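Pince parallèle ou ventouse pour de petits boîtiers avec une poignée ? Je compare en simulation avant d'acheter

Posté par Khôi Phí dans Robotique > Préhension
Vu 2601 fois

Bonjour à tous,

Je vous prie d'excuser mon français, ce n'est pas ma langue maternelle et je relis chaque phrase deux fois.

Je travaille pour un petit atelier, Masby, qui remet en état des appareils électroniques portatifs. Nous voulons automatiser un seul geste : prendre un boîtier posé sur une table et le déposer dans un bac. Les boîtiers ne sont pas tous identiques, mais ils ont presque toujours une partie qui dépasse en haut, par exemple une poignée ou un clip. Le plus lourd pèse 165 grammes.

Nous avons déjà le bras, un Franka. Pour la préhension j'hésite entre deux solutions :
— la pince parallèle à deux doigts, que nous avons déjà ;
— une ventouse Skorkivier, que le fournisseur peut nous prêter pendant un mois.

J'ai fait une série d'essais en simulation, avec 2000 prises pour chaque solution. La position du boîtier change à chaque fois, l'orientation aussi. Avec la pince, les échecs se concentrent sur un cas précis : quand la poignée est tournée dans le même sens que l'ouverture des doigts, un doigt descend dessus et le boîtier pivote. Avec la ventouse, je n'ai presque pas d'échec, mais je n'ai pas confiance dans mon modèle de contact, il est trop simple.

Mes deux demandes sont donc les suivantes. Est-ce que quelqu'un a déjà comparé ces deux types de préhension sur des objets avec une partie qui dépasse ? Et est-ce qu'il est raisonnable de choisir seulement d'après la simulation ?

Je vous remercie par avance.

Réponse de ventouse_et_cie

La ventouse sans hésiter. Sur du plastique lisse ça tient très bien et tu n'as plus de problème d'orientation. Chez nous on a jeté toutes les pinces.

Commentaire de Khôi Phí : Merci. Mes boîtiers ont souvent une surface avec du relief, et parfois des vis. Est-ce que les vôtres étaient parfaitement lisses ?

Commentaire de ventouse_et_cie : ah oui lisses. avec des vis faut voir

Réponse de Trình_Labo

Bonjour Khôi,

Je réponds assez longuement, car j'ai passé tout le mois de décembre sur un problème semblable. Le français n'est pas non plus ma première langue, alors n'hésitez pas à me demander de préciser.

D'abord, je ne ferais pas confiance au résultat de la ventouse. Dans la plupart des simulateurs, elle est remplacée par une liaison fixe qui se crée dès que la distance est assez petite. Le relief, les fuites d'air, la courbure, rien de cela n'existe. Votre taux de réussite mesure surtout si le bras arrive au bon endroit.

Pour la pince, au contraire, le défaut que vous décrivez est géométrique, et la simulation le montre correctement. Il se corrige aussi assez facilement. Il faut estimer l'angle de la poignée avec la caméra, puis tourner le poignet pour que les doigts se ferment de chaque côté du corps du boîtier. Si vous fermez sur la poignée elle-même, il faut vérifier qu'elle est rigide, sinon l'objet balance pendant le transport.

J'ai préparé le même genre de cas de mon côté, avec un boîtier sombre et une poignée orange et noire, facile à segmenter par la couleur. Je fais partir le bras avec les doigts ouverts, loin de l'objet, pour que la trajectoire d'approche compte aussi dans l'essai.

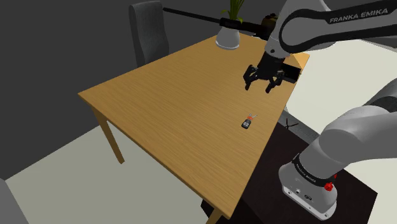 Simulation avec le bras Franka et la pince parallèle : doigts ouverts au-dessus de la table, boîtier à saisir près du centre.

Dans cette configuration, en ajoutant la rotation du poignet, je suis passé de 58 échecs à cinq sur la même série. Les cinq derniers viennent d'objets trop éloignés, quand le bras est presque tendu et que le poignet arrive en butée.

Mon conseil : gardez la pince, corrigez l'angle, et demandez quand même le prêt de la ventouse. Une journée avec vos vrais boîtiers vous apprendra plus que mes calculs.

Commentaire de Khôi Phí : Merci beaucoup, c'est très clair. J'utilise le contrôleur Werkis et je ne savais pas que je pouvais limiter la rotation du poignet avant la planification. Je vais essayer cela en premier.

Commentaire de Trình_Labo : Oui, regardez dans les contraintes articulaires. Laissez une marge d'une dizaine de degrés avant la butée.

Réponse de mc_atelier

Pas d'avis sur la ventouse, je n'en ai jamais monté. Pour la pince, pensez aux embouts en silicone sur les doigts. Il faut les changer de temps en temps, ils se salissent et ensuite ça glisse.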